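Why Does Water Take the Shape of Its Cup?

Pour water into a mug and it becomes mug-shaped. Pour it into a boot and it becomes boot-shaped, and you are in trouble. 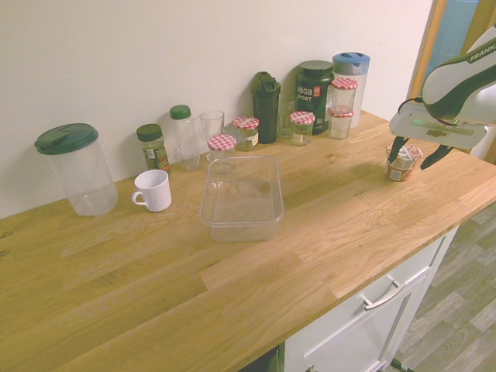 Water is made of tiny bits called molecules. They hold on to each other, but loosely, like kids in a lunch line. They slide past one another all day long, and gravity pulls the whole crowd down until something stops it. Usually that's the bottom of the cup. Sometimes it's the rug.

A rock's bits are packed tight and stay put. You can leave a rock in a mug for 590 years and it will still be rock-shaped — and the mug will need washing.

Try it: fill a short cup, then tip the water into a tall glass. It looks like more, but it's the same water. Little brothers may need this explained 2 or 3 times.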